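About the Braka Robotics Club

Student robotics, after hours. Running since October, when two of us asked for a key to a room and got one. No tryouts, no experience needed, bring closed shoes.

This year's project is called Hemmin. Towels, basins, baskets. Getting household cloth from one place to another, first with our own hands and then with an arm.

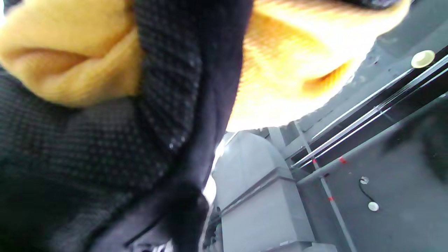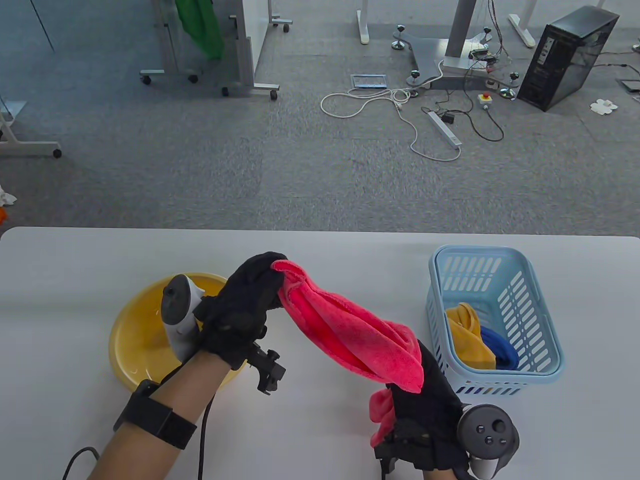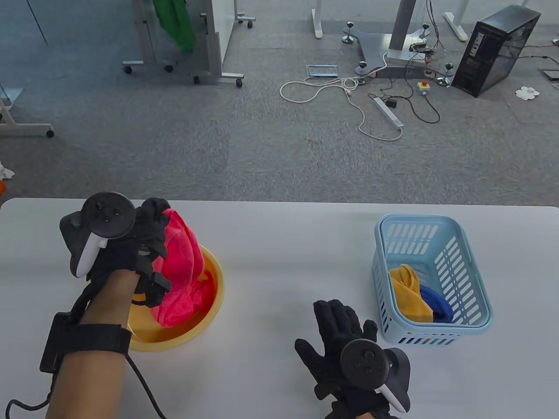
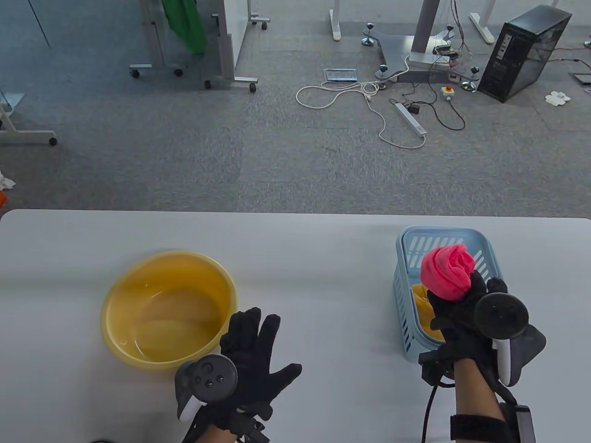
Who we are

36 members on the list, fewer on a wet night. Mixed bunch. A lot of mechanical, some computer science, a couple from textiles who know more about cloth than the rest of us put together. First years very welcome, they usually end up doing the best work since they haven't learned what's supposed to be hard.

Our faculty adviser is Sunita Rawat. She teaches controls in the mornings and signs our purchase forms at night. She also wrote the safety sheet, so please read it. It's 2 pages. You can't get on the equipment until you've signed it and she does check.

What we do

Short version: we wear the gloves, do a chore, and record how the hands moved. Then the software people try to get an arm to do the same chore. Then it does something else and we go back and look at the recordings.

The chores this year are all cloth. We did blocks last year and blocks are fine, a block is the same shape when you put it down as when you picked it up. A towel isn't. You grab a corner and the rest goes wherever it wants. Twist it once and the corner you were going for is now inside somewhere. Half the club had never thought about how they wring out a towel until they had to do it slowly, forty minutes at a stretch, and have a teammate say "again please".

So a typical evening

- sign in, straps on, check the tracking is live before you start (please!!)
- agree on the chore. Write it on the board, same wording every time
- one person does, one person watches the screen, one logs
- swap when your forearms get tired, which is sooner than you think
- label everything before you leave. Everything. "test_final_new" is not a label

Target for Hemmin is 2,000 clean recordings by the end of the year. Clean meaning start to finish, no dropped tracking, nobody talking to the wearer and making them turn round. We throw a lot out. Don't take it personally if its yours.

The teams

Hands. The people in the gloves. Lefties especially wanted, nearly everything we have so far is right-handed and it shows.

Arm. Bases, mounts, wiring, power. Knows where the emergency stop is and so should you.

Miveck. That's our software, named by a member who has since graduated and wouldn't tell us what it meant. Miveck takes the recordings, lines up the timing between the two hands and cuts them into pieces. Mostly Python. The timing part is the messy part, if you like that kind of thing come and talk to us, we will feed you.

Logging. Underrated job. The spreadsheet is good now because two people sat down and made it good. Every session gets a row, every throwaway gets a reason.

You can move between teams. Most people do after the first few weeks.

Nomero

Nomero is the student competition we enter. Teams of 6, one table, a household task you get told that morning. You get the day to teach your machine and then the judges watch three tries. We went for the first time last year with the blocks setup and came in low, mid-low if you're being kind. Our arm picked things up very nicely and then wouldn't let go of them. Fixed since. (It was the software, Arm team would like that on the record.)

This year we're going in with cloth and we think we have a shot at the second round. Picking for the travel team is by sessions logged plus what the team leads say. Travel is paid, meals are half paid, you'll share a room.

Room rules, short

Cables stay where they are unless you're on Arm. Walk around, don't step over.

Drinks with lids only, and not on the work table.

Fold the towels and put them back on the shelf at the end. Yes we see the humor.

If the stop button has been pressed, find out who pressed it and why before you reset. Every time, even when you're sure.

Controllers go on charge before lights out. Last session lost an hour to this.

How to join

Just come. Open evenings are first week of each month, or write to the club address on the contact page and one of the leads will write back, give us a couple days. Dues are small and cover gloves and towels and not much else. If dues are a problem tell Sunita, it gets sorted quietly and that's the end of it.

You don't need to code. You don't need to own tools. Useful things to be able to do: show up on time, wind a cable properly, say so when you broke something.

Parents and other departments sometimes ask to visit. Fine with us, ask a week ahead so we can plan a session that's worth watching. Some nights it's four people staring at a graph.

Things we could use

Old bath towels, any color but not white (white disappears on our table). Plastic basins and baskets, different sizes. A second label printer. Velcro strap, the wide kind. If your company throws out monitor arms we'd love them. Drop off at the front office with the club name on the bag, and put your own name on it too so we can say thanks.

Thank yous

To the textiles department for lending us a shelf and then, slowly, a whole cupboard. To last year's seniors for the notes, even the rude ones. To everybody who has stood at that table and moved the same towel back and forth on a school night.

Page updated 26 Apr 2022. Team leads list is out of date, new one coming after elections.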